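Hallari Blocks, one color per bag: 14 months of use

Reviewed 23/10/2022
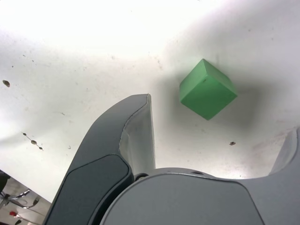 A green one on the white table. Plain matte faces, slightly rounded edges.

We bought the 57-piece bag in August of last year and added a second bag in the spring. The blocks get used most days for sorting and stacking.

The finish is the best part. Fingerprints don't show much and the color has held up. Small nicks do turn up on the faces, mostly from drops on tile. I have thrown out 6 so far for chipped corners.

Stacks stay up fine to a point, then the rounded edges let them slide. The Cultard set we had before stood straighter but was harder on little hands.

The drawstring bag is too small once you own two sets. Ours live in a shoebox now.

Four stars. I would buy the green again before the yellow, which looked dull next to it.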